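The Slow Business of Keeping Fruit

In the cellar of a farmhouse outside Rivberg there is a row of shelves that once held a winter's worth of apples. The slats are spaced a finger's width apart so air can pass between them. Each apple was wrapped in a square of newspaper and set down so that it did not touch its neighbor. The family that farmed there put up 24 bushels in a good November and ate the last of them in April, wrinkled but sound.

Hardly any new house has a room like that. Builders stopped putting in cold cellars when refrigerators got cheap, and the ones that were left got turned into laundry rooms or filled with paint cans. The fruit moved upstairs, first to the crisper drawer and then to a bowl on the counter, where it looks nice and spoils quickly.

Fruit is still alive after it is picked. It takes in oxygen, gives off heat and moisture, and uses up its own sugar. A warm kitchen speeds all of this up. So does a bruise, and so does ethylene, the gas that apples, pears and bananas give off as they ripen. Put a ripe apple in a bag with a hard pear and the pear softens sooner. Put the same apple in with carrots and the carrots can turn bitter.

Citrus behaves differently. An orange does not get sweeter after it leaves the tree, so there is nothing to wait for. What it mostly does is dry out. The peel thins and goes leathery, the segments pull away from the skin, and the juice goes flat. If the air around it is too damp, mold gets in, usually at the stem end or wherever the skin has been nicked.

That leaves a fairly narrow path between dry and moldy, and people who keep citrus for weeks at a time tend to have firm opinions on it. Some swear by a mesh bag hung in an unheated porch. Others use a box in the refrigerator with the lid left a little open. A few still pack lemons in dry sand, as old household manuals advised, though sand is a nuisance to get out of a kitchen.
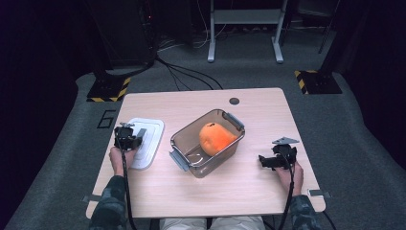
The household manuals are worth reading for other reasons. The one I use most is a church cookbook from Atska with its back cover missing. It has 8 pages on keeping apples and half a page on strawberries, which it says to eat the same day or boil with sugar. It tells the reader to go through the stored fruit every week and take out anything with a soft spot. I have not found better advice anywhere else. Mold spreads by contact and by spores, and a bad piece left in place will take the ones next to it.

The cookbook also says never to wash fruit before putting it away. Many of us do the opposite now. We come home from the store, rinse everything in the sink, and put it in the refrigerator with water still caught in the stem ends. Grapes and berries suffer most from this. Wash them right before you eat them, or dry them on a towel for longer than seems necessary.

Last fall I tried to do a bit of what the old cellar did, in a house that does not have one. The coldest place I could find was a closet against the north wall, which sat at about 50 degrees for most of the winter. I took out the vacuum cleaner and put in two slatted crates from a hardware store on Okoro Street. I bought late apples, the hard, sour kind that nobody wants in October, and laid them in one layer with the stems up.

They did better than I expected and not as well as they would have in Rivberg. A few went mealy by the new year. The rest were good for eating into February and good for pies after that. The closet smelled of apples, and so did the coats hanging on the other side of the wall. The pears I tried in the second crate were a failure. They looked perfect one day and were brown at the core a few days later, and I gave up on them and used the crate for onions, which should not have been that close to the apples either.

A cold closet will not save anyone much money. The crates were cheap, but apples in winter are not expensive, and the store has them all year. The difference is in the kinds you can have. Keeping apples are grown less every year, and the orchards that still sell them tend to sell out before Thanksgiving. If you want one in February, you have to put it away yourself.

I have already cleared the closet for this year. The onions are going in the garage.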